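# Durura Robotics Club: questions we keep being asked

**When and where do you meet?**

Saturday, from ten until the kettle gives out, in the upstairs room at Uddale Library. The door sticks. Push it, then push it again as though you mean it.

**Do I need to know anything about robots?**

No. Most of us arrived knowing how to change a plug and have since learned how to be wrong in Python. If you can use a screwdriver and don't mind your work being laughed at gently, you'll fit in.

**How old do you have to be?**

Members must be 15 or over. Younger ones are welcome with an adult, who will be handed a soldering iron and expected to join in.

**What does it cost?**

Three pounds a session, biscuits included. We have spent 300 pounds on motors this year and rather less on biscuits, and there have been complaints.

**What are you working on at the moment?**

The Farahani Task, which is our entry for the Ivell Cup. A robot has to pick up a wooden block, carry it across a table and put it down again without incident. A toddler can do this. Our robot has so far managed something closer to a toddler's idea of tidying up.

We teach it by showing it. You take the hand-held gripper, do the job yourself, and the recording goes into the pile for training. The cup rules ask for at least 200 clean demonstrations. We have 1274, of which a fair number are clean.
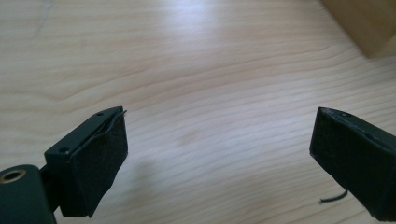

Hooman Nikzad would like it noted that the fast demonstrations are the ones that ruin everything, and that anyone who snatches at the block will be asked to do the next batch at half speed.

He's right, annoyingly. The robot copies what you do, including the bit where you hesitate, drift left and change your mind. Line up with the block before you close the fingers, and wait a moment after letting go.

**Is collecting demonstrations boring?**

Yes, after the first hour. Bring a podcast. Swap over when your wrist starts to ache, and write your initials on the sheet so we know whose habits we're training on.

**Can I work on something of my own?**

Please do. Past projects include a plant waterer with strong opinions and a drawing arm that could do a very good circle as long as you wanted an oval. Shelf space is limited - label your box or it becomes spares.

**Do I need a laptop?**

It helps, but there are two club machines. The slower one has a sticker on the lid. The other one is also slow.

**Can I borrow a gripper to take home?**

For a week, if you sign it out. Please check the screws before you bring it back and don't wind the cable round the fingers.

**Will you win the Ivell Cup?**

We came ninth last time. There were nine teams. Training for this one carries on until December, and new hands are wanted, preferably steady ones.

**How do I join?**

Turn up. The form is on the table by the door, under the mugs.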